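Home | News | Reviews | Interviews | Tour dates | Contact

Hitau finish second album, set March release

2023-01-25 | By Mared Wogan

Print this article | E-mail this to a friend

Thrash band Hitau have finished recording their second full-length album, which will be called "Verkar" and is due out in March. The record has nine songs and will come out on CD and vinyl through the small label Parry. The first pressing on vinyl is limited to 400 copies.

The album was tracked at Heltmont, the same studio the band used for their debut. Drums and bass were recorded live in one room, and the guitars were added later. Emlyn Gronow, who plays lead guitar and writes most of the music, said the band wanted the new songs to sound closer to how they play them on stage.

"The first record had too many layers," he said. "I had six guitar tracks on some of those choruses and you couldn't hear the bass at all. This time there are two, one on each side."

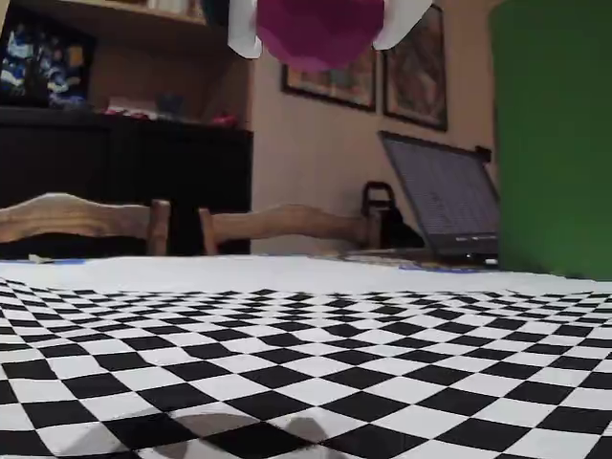 Dilwyn Gwilliam wrote in the comments under the band's announcement that he hoped the bass would be louder this time, and that the debut had good riffs but a snare sound he never got used to. He also asked whether the two songs from the old demo would be on the album.

One of them will. "Low Furnace" has been recorded again at a slower tempo, with a new middle section. The other demo song was tried in the studio and dropped.

Singer Ynyr Maddocks has changed his approach on several songs. The debut was shouted from start to finish, while the new album has clean singing on two tracks and a spoken part on the closer, "Salt Road," the longest thing the band has recorded. Maddocks said the clean parts took him more time than everything else put together.

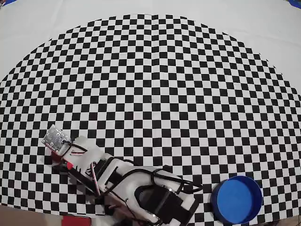

Drummer Mulugeta Ayele joined the band after the debut, and this is his first recording with them. His playing leans more toward older speed metal, with fewer blast beats and a lot of work on the ride cymbal. The song "Warped Board" moves between two time signatures, and the way its main riff leans and straightens again is a bit like the small black and white squares here, where the rows bend along a curve. Ayele said it was the hardest song on the album to learn and the one he now likes playing most.

The mix is done and the record is being mastered. Parry expects finished CDs first – the vinyl may follow a little later, depending on the pressing plant. A track list will be posted once the running order is final. 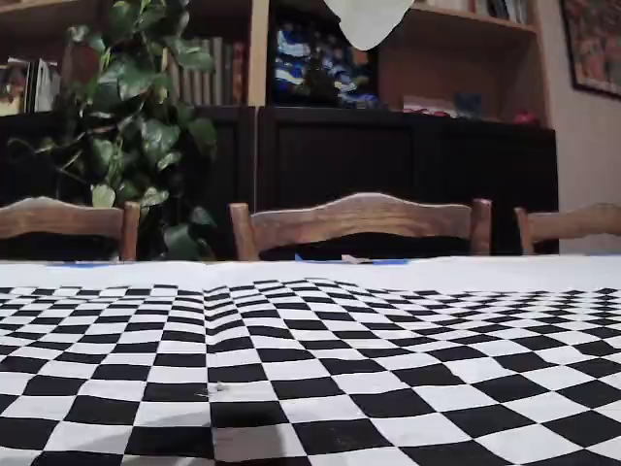 Hitau will play a release show in March at a 191-capacity room, with two support bands still to be named. Tickets will be sold through the label and at the door. A run of club dates is being booked for after that, and Gronow said the band plans to play the new album in full at the first few of them, with two or three older songs at the end.

The first single, "Nail House," goes online ahead of the album.

Print this article | E-mail this to a friend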